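Sauce on a white tray

An interview from the Nultitz kitchen pages, August 2, 2025

The test room at Rosar is plain, and the people who use it like it that way. White table, white wall, even light. Rosar makes bottled sauces for cafés and takeaways, and this is the room where the firm looks at how a sauce behaves once it leaves the bottle.

The head of the room has been there for six years. We asked first why everything is white.

"You see red on white straight away," she said. "On a wooden board you miss the thin edge of a puddle. On white you see where it stops."

The table is wiped down before each session and the tray goes on after that. She prefers a tray with a raised rim. "A flat sheet is fine until the sauce is runny, and then you're cleaning the table again. I've had enough of that."
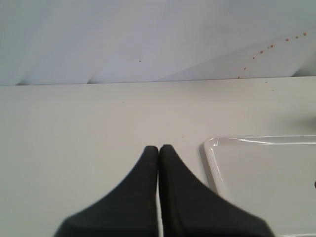
White shows every speck as well, according to one of the cooks at Denero, the café that takes most of Rosar's bottles, and a tray like that would look grubby by eleven in the morning. The café serves on dark plates for that reason.

She has heard this before and doesn't disagree. "For serving, dark is fine. I wouldn't serve on these. I want to see the specks."

A session is short. A bottle is tipped over the tray and squeezed, and the sauce is looked at as it lands. The things she writes down are the shape of the puddle, whether two drops run together, and whether a drip stays on the nozzle after the squeeze. The standard bottle holds 400 ml and the tray is left for 30 minutes before the last look.

We asked about the drip, as it is what most people at home complain about.

"It's the nozzle more than the sauce," she said. "A wide hole gives you a blob and then a tail. People wipe it with a finger, or they don't wipe it, and it dries round the cap. We changed the nozzle in April and I'm still not happy with it."

What would make her happy? She took some time over this one. "A clean stop. You let go and it stops. I've tried 5 nozzles and one comes close, but it's slow, and a café won't put up with slow."

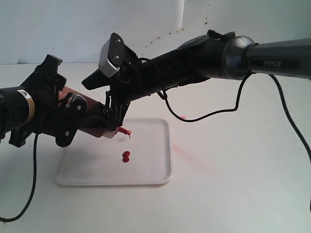

Red sauce on the tray, with more hanging from the nozzle.

The angle of the bottle matters too. Held upright over a plate, she said, a full bottle will push out more than you meant. Held nearly flat with the nozzle end down, it is easier to place a small dot and then another beside it. She would tell anyone dressing a plate at home to practise on a tray first.

Kakakhel, the firm's hot chilli sauce, is next. It is thinner than the others and has seeds in it, and she expects the nozzle to block. "Then we'll be back to a wider hole, and back to the drip."

Cleaning up is warm water and a soft cloth. She doesn't use anything rough on the trays, as scratches hold the colour. When one stains for good it goes to the back of the cupboard and is used for carrying cups.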